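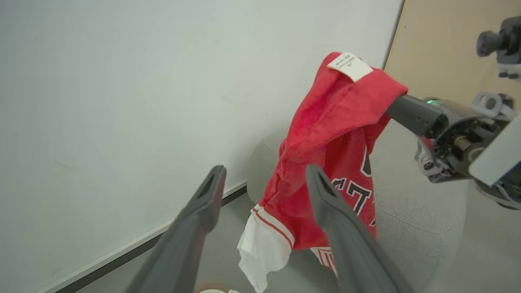
Re: [textile-care] Numerals cracking after tumble drying

Boris Petkov wrote:
> We wash club shirts for three teams at Flalham. Polyester,
> heat-applied numbers. Since February the numbers have been
> cracking along the fold lines, mostly on the older red set.
> Wash is 40 degrees, then the dryer on medium. The supplier
> blames the detergent. Has anyone seen this?
>
> Also, is it worth re-pressing them, or do I just peel
> and start again?

Boris,

I would look at the dryer before the detergent. "Medium" on a Lekach drum means very little. Ours read 80 at the exhaust on that setting when I put a probe in it, and the film we use starts to soften well below that. If the shirt is folded over on itself while the film is soft, it takes a crease, and the crease opens up the next time someone pulls the shirt on.

Three things to check, in this order:

1. Exhaust temperature with a half load. The thermostat on the older machines drifts upwards.
2. How long the shirts sit in the drum after the cycle ends. We stopped leaving them and most of the fold cracking stopped too.
3. Whether they go in inside out. Ours do now.

On detergent: the Stenine powder is fairly alkaline and will dull the red over a season, but I have not seen it lift an edge. Fabric softener will – leave it out altogether.

Re-pressing works on hairline cracks only. Use a cover sheet, light pressure, and let it cool flat. Once you can get a fingernail under the edge, peel it. Tymoshchuk sell a remover which is decent, though it leaves a ghost on faded cloth.

We have 54 shirts in rotation here and line dry the lot from April onwards.

What film is on yours? The care label won't say, as it only covers the garment.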